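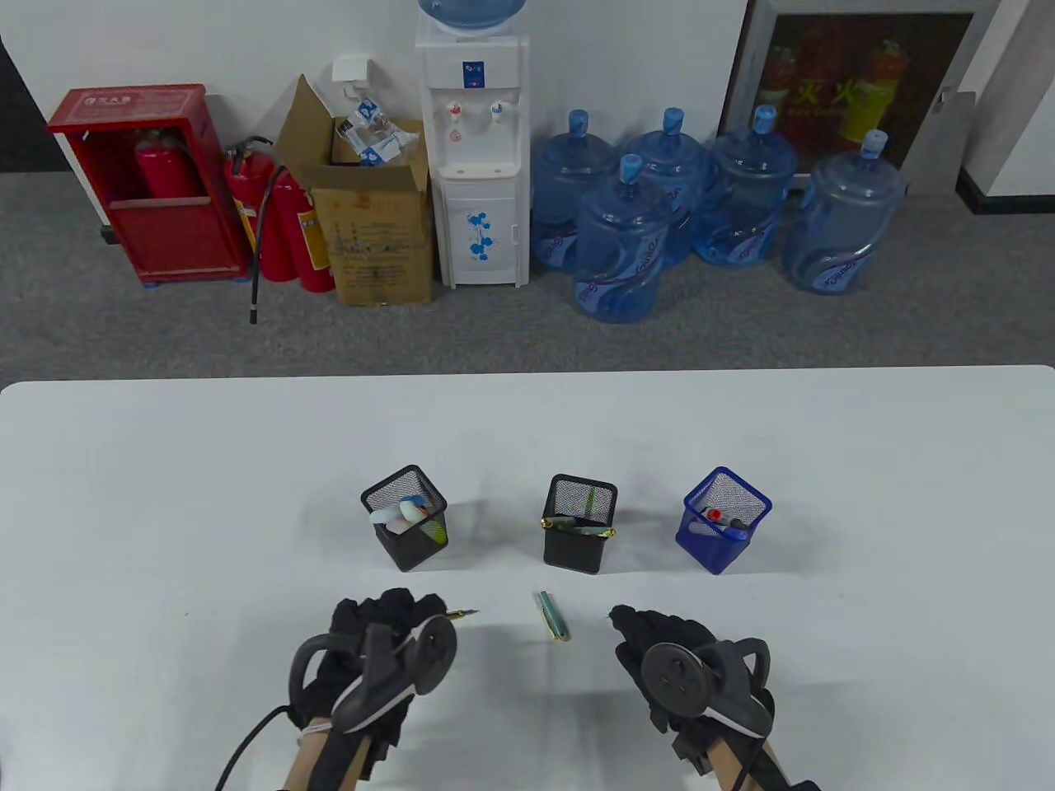

I used to think a tidy desk was something other people had. Then my neighbor Oksana Romaniuk came over to borrow a stapler, and it took us so long to find it that her tea got cold. So I spent a wet afternoon in March sorting out my pens and paper – and I've kept it up (mostly!) ever since. These are the habits that stuck.

1. Tip everything out first

Don't try to tidy a drawer while the stuff is still in it. Spread an old towel on the table, dump the lot, and make a pile for trash before you do anything else. Dried-up markers go straight out, and so do those mystery keys, once you've tried them in every lock you own.

2. Scribble test every pen

Keep a pad of scrap paper handy and give each pen two good loops. If a ballpoint skips, roll the tip on the sole of a rubber shoe and try again. Still nothing? Let it go. A fountain pen deserves more patience, so flush the nib section with cool water (never hot) and leave it on a paper towel overnight before you fill it again. 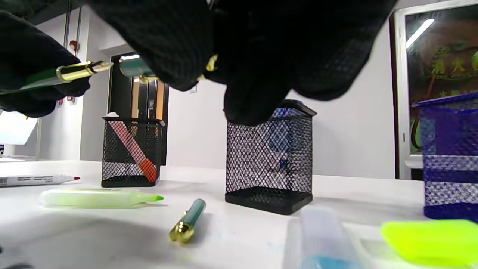 3. Sort by job

I tried sorting by color and it looked lovely for around 2 days. Now I go by what I'm doing: writing things, marking things, fixing things. Erasers and correction tape live with the fixing stuff, and the good scissors get a hook of their own so they stop wandering off to the kitchen.
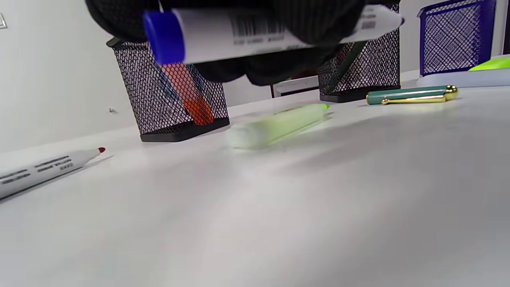 A marker and some mesh pencil cups

Mesh cups are great but they do collect fluff. I run a dry paintbrush around the outside, then swish them in warm soapy water and stand them upside down on the dish rack. Dry them well, or you may get little rust spots on the bottom.

4. Clear up in the evening

My friend Ilse Stevens sets her kitchen timer and quits when it rings, even if she's only halfway through. I'm not that strict, but I do like coming down in the morning to a desk I can use.

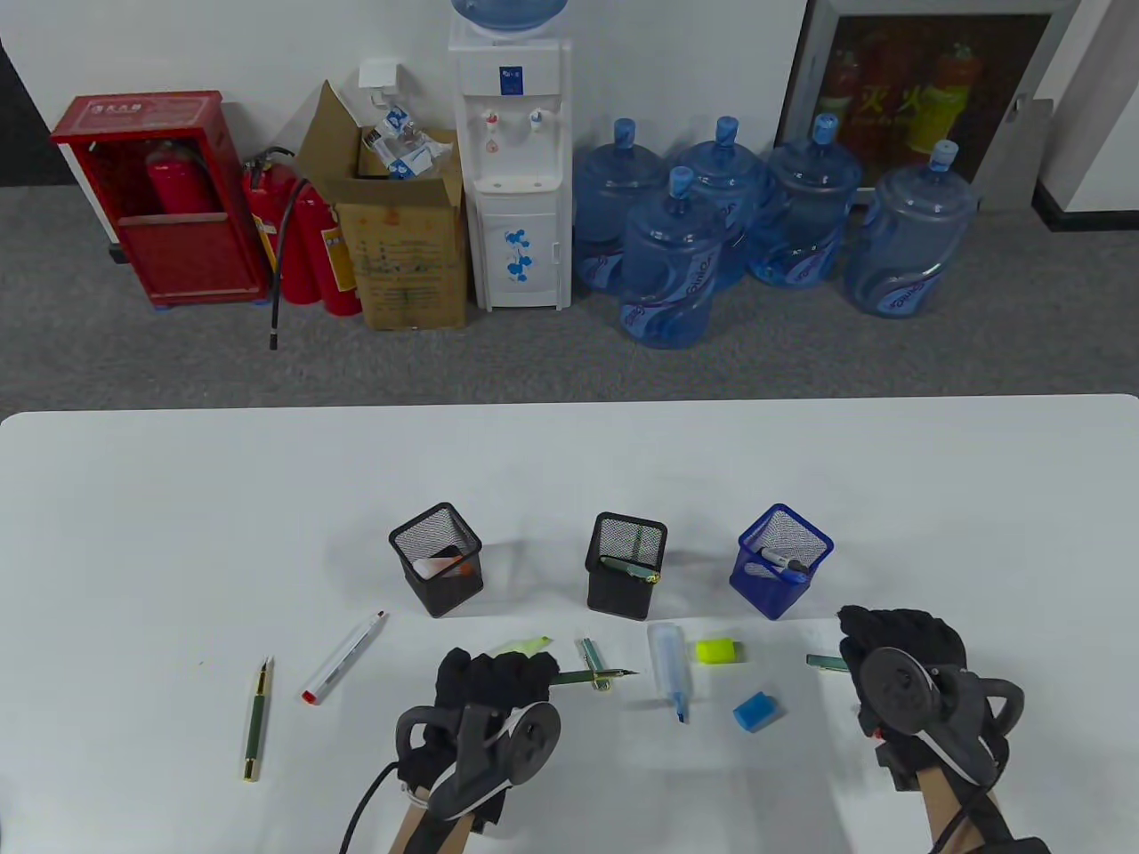 Some nights I only get as far as putting the caps back on, and that's fine. Ink on a white desktop? Dab on a little rubbing alcohol with a cotton ball – try a hidden spot first – and wipe with a damp cloth afterward. Glue drips peel off much more easily if you let them set.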